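The Clear Desk Is Selling Well. Does Anyone Need One?

A company called Dustbridge would like to sell you an empty desk. You already own the desk, so the part you pay for is the emptiness: a set of trays, a cable box, a lidded bin for loose paper and a booklet explaining how to use them. The full set costs $333. The booklet is 62 pages long.

I read all 62. Most of what it says could be printed on the side of the bin. Put things away when you have finished with them. Throw out what you don't use. Wipe the surface. There is a chapter on cables that recommends having fewer cables.

Dustbridge backs the set with a survey of 3,024 office workers, a majority of whom said a clear desk helped them think. The company sent me the result and one chart. I asked for the questions, which seemed like a fair request, and got the chart again in a larger size. People will generally tell a survey that they like tidiness. They will also say they floss. What I wanted to know was whether anyone got more done, and the survey doesn't appear to have asked.

My own doubts started in the shared workrooms at Dolan, on the edge of Skendemcombe, where people put desks together and work across from each other. Two desktops pushed side by side give you a big pale surface, and a big surface fills up. The things that fill it are mostly in use. A card you are about to read a number off, a cable running to whatever small device needs one, the cardboard box with the dividers in it. Clear all that into trays and you will be taking it out again ten minutes later.
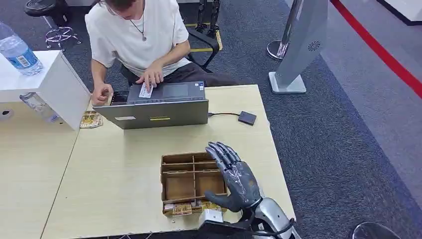 A laptop, a cable, a divided box and a card in hand: a desk in the middle of the job.

By Dustbridge's scoring chart (page 40, fold it out) a desk like that one fails. The water bottle is allowed only on a coaster and only on a surface "assigned to drinks." The top of a white cabinet would not qualify unless you had assigned it. The cards at the edge of the desk should be in the paper bin. The labels on the laptop lid lose points too, which strikes me as petty. Small labels are how you tell one gray laptop from another in a room where several people own gray laptops.

And look at what the chart doesn't measure. There is space to put both hands on the computer. The clear plastic container sits under the cabinet's overhang, out of the way of elbows. Somebody has made sensible decisions there without a booklet.

Brodow, the other big name in this business, takes a softer line. Its trays are cheaper and its instructions fit on a card. It allows what it calls an active zone, meaning the area where you keep the stuff you are using, or what the rest of us have always called the desk. I preferred the Brodow trays. I still stopped using them after 2 weeks, when I noticed I was storing pens in one and nothing in the other.

Where both companies lose me completely is the wardrobe section. Dustbridge has decided that a tidy desk needs a tidy person at it, and above all tidy shoes. White sneakers get a page to themselves. They should be "box fresh," kept in shape with inserts when not on the foot, and replaced at the first sign of a crease.
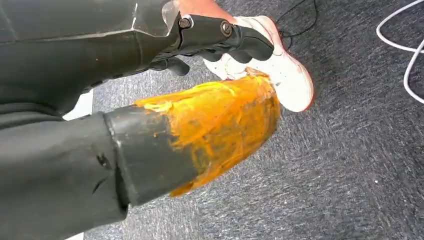
This page was last changed on September 16, 2020.

A crease is what leather does when it bends. White shows it more because the folds pick up gray shading, and a bright upper with some soft lines across it is still a bright upper. To throw out a shoe for that is to throw out a shoe for being a shoe. Dustbridge sells the inserts, as you may have guessed. It also sells a cleaning cream, and I tried some on an old white pair of my own. The dirt came off. The creases stayed where they were, and so they did on the left shoe, which I had cleaned with dish soap and a washcloth.

A few things in the set are worth having. The cable box is solid and keeps a power strip off the floor. The divided tray is good, though a cardboard box with compartments does the same work and often arrives free with something else inside it. If you lose small items all the time, get one or the other.

The rest I would skip. Dustbridge says a second edition of the booklet will be out in December, expanded, with a new chapter on drawers. Mine has a stapler in it, some batteries and the first edition.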